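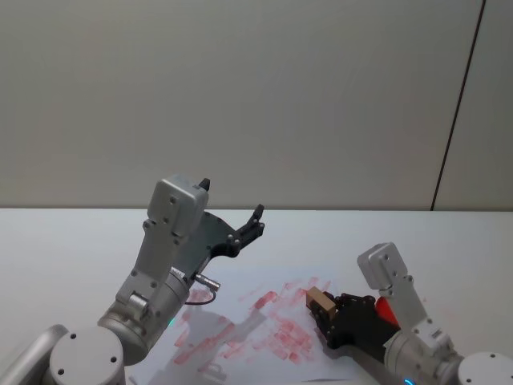 Retau Bench Pair: two-arm workstation for hand chores

Last updated: February

The Retau Bench Pair is a fixed workstation with two arms and two multi-fingered hands, sold for light, repetitive work on a flat table. Typical jobs are stamping, sorting, folding, wiping and packing small items. This page covers what the station does at present, what it does badly, and what a buyer has to supply.

Scope of work

The station works on one table at a time. Each arm reaches the middle of the table and overlaps the other there. Either hand can hold a tool or a part while the other steadies, receives or waits. The hands close on ordinary objects without special fixtures, so a rubber stamp, a sponge or a plain cardboard block can be used as it comes.

Jobs are taught by demonstration. An operator guides both arms through the job, and the controller builds a routine from the recorded runs. We recommend 100 runs for a new job. Fewer will do for a pick-and-place task with one rigid object. Anything involving cloth, film or liquid usually needs more.

Stamping and ink transfer

Block stamping is our standard contact test. The hand has to keep hold of a small block, bring the inked face down on the paper and lift off. Each fault leaves a mark of its own. Sliding during contact gives a streak, a tilted block gives a partial rectangle, and a late lift gives a smear. Repeated impressions overlap unless the routine is told where the last one went.

Placement is adequate for coverage work, such as filling an area with color or rubbing finish into a panel. It is not adequate for registered printing. Customers who need clean, separate impressions should fit a guide frame to the table or keep that step manual. Cardboard also softens as it takes up ink, and the grip force set at the start of a run may be wrong by the end of it. The controller does not correct for this.

Household chores

Buyers ask about the kitchen and the laundry more than about anything else. The current position is as follows.

Wiping a clear surface: supported. Corners and raised edges are often missed.

Folding towels: supported for flat, rectangular items laid out by a person. Slower than a person by a wide margin.

Loading a dishwasher: not supported. The arms do not travel, and wet glass is outside the tested range.

Tidying a mixed pile: trial only. The hand will pick up most things. Deciding where they belong is the weak part.

Shanti Bhatt, who runs our application testing, advises against buying the station for a home. It needs a clear table, steady light and somebody within reach of the stop button. A small shop can provide these — most homes cannot, at least for a full day.

Shop-floor chores

Results are better where the parts are the same every time. Caron uses 2 stations for labeling sample cards and reloads the paper by hand. Inenis tried one on mixed returns and went back to manual sorting after 4 weeks. We consider both outcomes typical. The station suits a dull job with little variation, where an occasional spoiled piece costs almost nothing.

Tending is still needed. Plan on some 2 hours of operator time per shift for loading, clearing and restarting after a dropped part. A dropped part stops the routine if the hand registers the loss of contact. Light items, including cardboard, do not always trigger it.

Setup

Mount both arms before leveling the table. Use a plain, pale, matte top if possible, and diffuse overhead light. Strong shadows from the arms across the work can upset the vision step, mainly on white paper. Tape down loose sheets at the corners. Route the hand cables with enough slack for full wrist rotation and check them weekly.

Ink, glue and wax should be cleaned from the fingertips at the end of each shift. Fingertip covers are a wear item and are sold in pairs.

Compatibility

Routines recorded on the earlier Zedum controller can be imported but must be checked at low speed first. Grip values do not carry over. Questions about imports go to Bohumila Vlček in technical support; please include the routine file and a short note on the object being handled.

Trial jobs

We will test a customer's job before an order is placed. Send the parts, the consumables and one finished piece done by hand. The report lists completed runs, failed runs and the point of failure in each — including the cases where we conclude that the job should stay with a person.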